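Journals > Outdoor Materials > Section 3

Print this page | E-mail this article

3. Exposure of Coated Steel Seating

3.1 Test pieces and siting

The benches used in this part of the study were mild steel with a polyester powder coat, supplied in two finishes by Drandov and Asenov. All were placed outdoors at the Drukcombe site in August. Half stood on open paving and half under a roofed walkway with no side walls. Feet were left as supplied, with plastic caps on the Drandov benches and bare welded plates on the Asenov ones. Neither group was washed or waxed during exposure.

Earlier work by Guerreiro and Negi treated rainfall as the main cause of rust on garden seating. Their benches were kept in full sun and dried quickly after each shower. We were more interested in how long the steel stays damp overnight, when the surface drops below the dew point and there is little wind to dry it. A surface was counted as damp when relative humidity at the seat slat was above 80 percent.
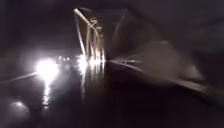
Figure 3. Bright light source and its reflection on the ground, with smaller lights to the right. Night view, fixed camera.

3.2 Inspection

Each bench was inspected by two readers working separately, and scores were compared only after both sheets were complete. Rust was scored at the slat ends, the arm welds and the feet. Blisters in the coating were scored apart from open rust, as the two do not always occur together. Where the readers disagreed by more than one grade, a third reader (Bogale) scored the joint again and that score was used.

3.3 Results

Slat ends showed little change in either finish. Welds were worse, and the feet were worst of all. On the Asenov benches, rust began at the edge of the foot plate and moved up under the coating, lifting it in a band 11 mm high on the most affected leg. The capped feet held water inside the cap, and the damage there was not visible until the caps were pulled off. Roofed benches had fewer blisters on the slats but scored the same as open benches at the feet.

The scoring method follows Goel and Kushwaha, with one change. Their scale has five grades, and we merged the lowest two, which our readers could not separate reliably on textured coatings. Scores for touch-up paint (Agarwal primer, brushed on) are reported in Section 5.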